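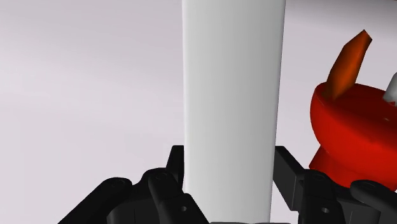
Posted by vhofstetter, September 4, 2023
Board: Drivetrain and Battery > Production and Supply

Clullwood second shift and the pack supply question

The Clullwood plant goes to two shifts in November. Stated output for the Trallness hatchback rises to 3000 cars a month. Packs still come from Erkau, by rail, with no second source named.

What I can't reconcile is the module welding step. Erkau had 8 welding cells at the last supplier day and gave no figure for new ones. If each pack needs the same cell time as before, the body line will outrun the packs within weeks of the shift change. Has anyone seen a filing or a tender that covers this?

Valentin Hofstetter

---

busbar_bill wrote:

The cell time is not the same as before. The revised pack has fewer, larger modules, so there are fewer welds per car. It was in the spring service bulletin under part number changes. You can't scale from the old pack.

---

skelmendi wrote:

Fewer welds, yes, but thicker tabs. Thicker tabs mean a slower pass or more power, and more power means more rejects until the settings are sorted out. I worked on pouch modules for years and never saw a design change give back the full time on paper. I would allow half of it.

Also, the limit at Erkau used to be end-of-line testing, not welding. Every pack has a leak test and then a soak before the charge check. The soak is a fixed period. You only get more throughput by adding bays.

Sorin

---

busbar_bill wrote:

> I would allow half of it.

On what basis? Pouch and prismatic are different processes. The new tabs are laser welded and the gauge change is small.

---

skelmendi wrote:

On the basis of scrap rates I signed for. I accept they were pouch. If you have prismatic numbers, post them.

---

vhofstetter wrote:

The soak point is useful, thanks. Does anyone know how many bays they have? The planning application for the east hall lists floor area and power supply but the equipment schedule is blanked out.

---

greyfleet wrote:

No idea on bays. From the buying end: we have 30 Trallness on order for the depot and the dealer moved the delivery window twice over the summer. Both letters said "component availability". The first one blamed the charge port, the second didn't name a part. So I'd be careful about assuming packs are the problem.

---

tolleymere wrote:

Charge port was real. Todorova make the port and the inlet harness, and they had a connector seal out of tolerance. Cars were built and parked waiting for it. A friend counted 600 in the overflow field behind Clullwood in July from the site map the hauliers get. If those are still being released, the monthly figure will look better than the line rate for a while.

---

busbar_bill wrote:

Registered or built? The 3000 figure only makes sense if we know which. Manufacturers like to quote whichever is higher.

---

vhofstetter wrote:

The release says "output", which I read as built. It doesn't define it.

---

skelmendi wrote:

Then parked cars don't come into it. They were counted when they left the line.

---

tolleymere wrote:

Depends on the plant. At my last place a car wasn't counted until it passed final inspection, and one without a charge port can't pass.

---

vhofstetter wrote:

Fair. I'll write to their press office for the definition and ask about the test bays in the same message. Will post the reply if there is one.

---

greyfleet wrote:

Ask them about right-hand drive allocation while you're at it. Ours are all RHD and the dealer won't say what share of the second shift they get.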